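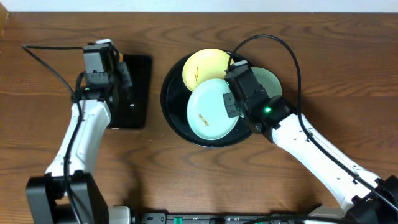
The Boken pair on my dining table, right arm at the blue plate.

May 9, 2022

I've had the Boken two-arm kit from Kauppinen for 17 days now, and a few people asked what I think of it.

It cost me 3,000 euros with the grippers and cables. Shipping was extra. You get two white arms, two black bases and two grippers, plus a power supply I had to swap for one with the right plug. The printed manual covers one arm only. For the pair you have to download a second PDF, and the link in the box was dead. I wrote to support and Reijo Honkanen sent me the file the next morning.

Assembly took me two evenings. Most of that was the screws in the arm segments, which are small and easy to drop. My table is wood and I didn't want to drill into it, so I bought clamps. They should be in the box at this price.

The job I set it is picking small plates off a round tray. I use three, in yellow, light blue and pale green, and I leave them overlapping the way they'd end up after a meal. I guide the arms through the motion by hand and the Gornent software records it. So far I have 572 recordings saved, and my friend Xiaoyan Li did a good share of them.

The grippers are better than I expected. They close evenly and the fingers are thin enough to get in at the rim of a plate. When one plate lies on top of another it gets harder, and the arm often drags both. I can't say yet how much of that is the kit and how much is me.

Two complaints. The gripper cables are long and make big loops, and I've caught one with my sleeve more than once. Also, the software forgets its settings if you unplug the left base first.

I looked at the Atitz kit before I ordered. It has a longer reach, but you buy the grippers separately and the wait was until June.

I'm keeping the Boken. Next I want to try bowls.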